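4.2 Keeping the Plallar cell in working order

Most of what we learned about the two-armed cell at Clatemden came from looking after it, so we describe that side of the work in some detail. The cell is a plain arrangement: two arms, one white tabletop between them, a gripper on each arm and a small camera at each wrist. We call it Plallar, after the software that runs it. It was first set up in December and has been rebuilt twice, and we are still very fond of it!

The first build followed the layout used at our sister lab in Harania. Both arms were bolted to a single plate and the wrist cameras were held on with adhesive mounts. It ran well for short stretches, but the mounts crept. A camera that has turned by a hair still gives a perfectly sharp picture, and the arm will happily close its fingers a little to one side of where it should. We spent far too long tuning the controller before anyone thought to put a straight edge against the camera. The second build used screwed brackets with a locating pin, and the third (the present one) kept those brackets and moved the cable clamps further up the arm, where they no longer tug at the wrist in the last part of a reach.

Maintenance is done in two layers. The short check takes place before every session and is meant to be dull. The operator homes both arms, opens and closes each gripper fully, wipes the finger faces with a dry cloth and looks along the cables for new kinks. Then one arm is driven to a standing object on the tabletop and stopped with its fingers open on either side. If the object sits between the fingers in the wrist view, the session goes ahead. If it leans towards one finger, the camera bracket is checked first, then the finger screws, and only after that the arm calibration. We settled on that order the hard way – calibration is the slowest job of the lot and was almost never the culprit.

The long check is done after every 172 sessions, or sooner if the log shows a fault. The fingers come off, the screws are cleaned and refitted with fresh thread lock, and the jaw travel is measured with callipers at both ends. We also swap the fingers left for right. The notched inner edge wears faster on the side nearest the operator's home pose, and swapping evens this out nicely. Spare fingers are cut in our own workshop from the Chaudhry pattern, named for the bench where it was first drawn up. One pair has now done 2058 grasps and still passes.

Choosing an object for the short check turned out to matter more than we had guessed. We began with a machined block, which was accurate but taught us very little, as it looked the same from every side and was much shorter than the things we wanted to pick up. Tall cylinders are far better. Any tilt in the wrist shows up at once as a difference between the gap at the base and the gap at the rim, and printing on the side gives the operator something to focus the eye on. Figure 3 gives the view from the right wrist with the fingers open.

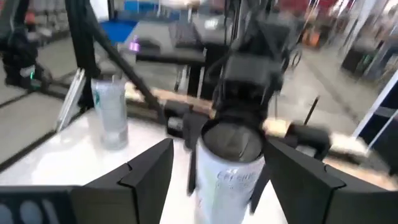

Figure 3. Right wrist view, fingers open on either side of a tall white container. The other arm's gripper is behind and above.

The figure also makes the second point of this section, which is clearance. The two arms share a small working space, and much of our repair time has gone into what happens when both want the same part of it. Of the 359 stops in the log, 223 were raised by the software because one gripper had come inside the other's safety margin. None of those needed a new part, though several left us retightening a bracket. We now keep a larger margin above tall objects than beside them, and the waiting arm is sent up before it is sent back. It looks a bit fussy when you watch it run, but the cables have lasted much longer since the change.

The log sheet used for both checks was last revised on 2 February 2022. It fits on one page, and new operators pick it up in a morning. The next section covers how the same log is used to decide when the wrist cameras need recalibrating.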